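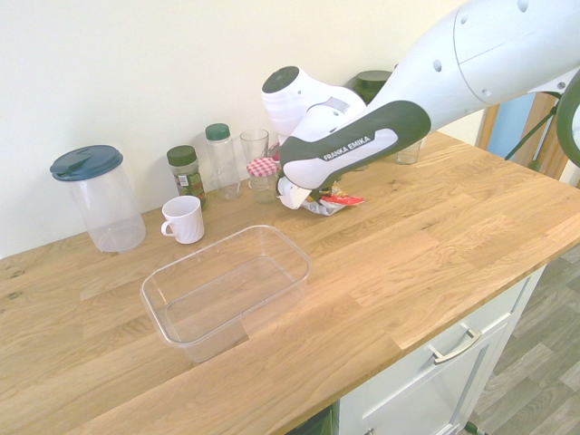
Testing finger pads on the kitchen counter

I spent most of February going back and forth on fingertips for the arm. The stock white fingers are fine for blocks and printed parts, and not much good for the things people leave on a kitchen counter. I wanted something that could pick up trash, move light containers and not knock over glass. I had three sets of tips to compare, and the counter was the best place I had to do it.

The arm is a Franka. I won't go over it in detail, because there are plenty of write-ups and mine would be worse. What matters for this post is that the hand is a parallel gripper, two fingers that open and close in a straight line. Everything I changed was at the last inch of the fingers or in the settings.

The three sets were these. First, the stock fingers with the pads they came with. Second, a pair of soft silicone sleeves from Orketti that slide over the stock fingers. Third, a pair of narrow printed tips with a ribbed rubber face, from a drawing Thaddäus Eberhard sent me. He uses them for picking up seed packets and he thought they would do well on anything thin.

The objects

I kept the list to ordinary stuff. Clear plastic storage container, no lid. Ribbed white mug. Jar of dried herbs. Small glass jar with a checked lid. Drinking glass. Tall plastic bottle, empty, cap on. And a crumpled snack wrapper, the silver foil kind with red and yellow on it.

The clear plastic and the glass were there on purpose. My depth camera is bad at both. The wrapper was there because it is shiny, has no fixed shape and weighs nothing, so every part of the system gets to be wrong about it.

Each set of tips got 30 tries on the wrapper and 30 on the storage container. The rest I did less formally. Between tries on the wrapper I picked it up, squeezed it and dropped it again so it wouldn't be the same shape twice.

Stock fingers

On the wrapper the stock fingers got 19 out of 30. Most of the misses were the same miss. The fingers came down on either side, closed, and the foil slid out toward the front as the gap got small. The gripper reported a width close to zero and I counted it as a fail.

Going lower helped. I had been stopping the fingertips a little above the wood because I didn't want to scrape the oak. When I dropped that gap by a few millimeters the last ten tries went much better than the first ten. So part of that 19 is my own fault and I probably should have started over. I didn't, because it was already past nine at night.

On the storage container they got 26 out of 30, gripping one wall with a finger inside and a finger outside. The flared rim helps a lot there. Once the finger is under the flare it doesn't go anywhere. The four misses were all from the camera placing the rim in the wrong spot.

Orketti sleeves

I wanted to like these. They feel good in the hand and they slide on in a few seconds. On the wrapper they got 22 out of 30, and they held it well once they had it. I could wave the arm around at a decent speed and the wrapper stayed put.

The trouble is thickness. The sleeves make the fingers fatter, and that matters when the objects are close together. I keep a row of jars and glasses along the wall, and with the sleeves on I could not get to the checked-lid jar without touching its neighbor. With the stock fingers I could, barely.

They also drag. If the tips touch the counter while closing, the silicone grabs the wood and the finger bends a bit before it lets go. Then it jumps. It did this on the storage container enough times that I lowered the speed, and I still only got 23 out of 30.

If you only pick up mugs and bottles from a clear table I think they would be a good buy. On the mug they were the best of the three, and the ribs on the side seem to give the silicone something to settle into.

Printed tips

These got 27 out of 30 on the wrapper and 25 on the container. They are narrow, so they get down into the folds of the foil and pinch one fold, where the wide fingers try to squash the whole thing. A pinched fold holds better than I expected.

The downside is that they are easy to damage. I cracked one on the second evening by coming down on the edge of the herb jar lid. I printed another in 44 minutes and carried on, but I wouldn't leave them running while I was out of the room. The rubber face is glued on and one corner had already started to lift by Saturday.

They are also poor on anything round and smooth. The drinking glass turned in the grip nearly every time. It never fell, but I was lifting it very slowly with my other hand under it.

Force settings

I started everything at a low grip force and went up in steps of 5 newtons. For the wrapper, more force made almost no difference with any of the tips. It is all about where the fingers land. For the storage container, too much force bows the wall in, and when the wall bows the far side tips down. I ended up using a low setting for the container and the empty bottle and a middle one for the rest.

I had a single force value in my script before this and now it is looked up by object. I should have done that a year ago.

Camera

I tried two ways of finding things. One was the depth camera on its own and the other was a plain color picture from an old Canon I had on a tripod, with the counter height fixed as a known number. For the clear container the second way was better by a good margin. The depth camera saw straight through the walls and gave me the counter. The color picture at least shows the rim, which picks up a faint line of light along the near side.

For the wrapper the depth camera had holes wherever the foil was bright. I moved the light so it came from the side and that cured most of it. In the afternoon, with sun on the middle of the counter, it was bad again. I've stopped doing runs in the afternoon.

I also had a cheap Folton arm light that I thought would help, clipped to the shelf. It made a hard white spot on the foil and I took it down.

Wrist rotation

One thing that cost me an evening. My grasp planner was allowed to pick any angle over the full 360 degrees, and for a two-finger gripper half of those are the same grasp. It would sometimes choose the far one and wind the wrist almost to its limit, and then stop partway down with a joint error. I blamed the new tips at first. I now fold the angle into the half turn nearest to where the wrist already is, and the errors are gone.

What I'm keeping

The printed tips are on the arm now. I've thickened the base a little and rounded the outer corners. The sleeves are in the drawer for when I do mugs again.

Next I want to try the rubber strip Ammann sells by the foot, in place of the sheet I cut up for this round. It is thinner and comes with its own adhesive backing, so maybe the corners will stay down. I'd also like to redo the stock fingers with the lower height from the first try, so the 19 can be replaced with a fair number.

The tip files aren't mine to post, but I've asked Thaddäus and he is fine with me sending them to anyone who writes. The email address is on the contact page.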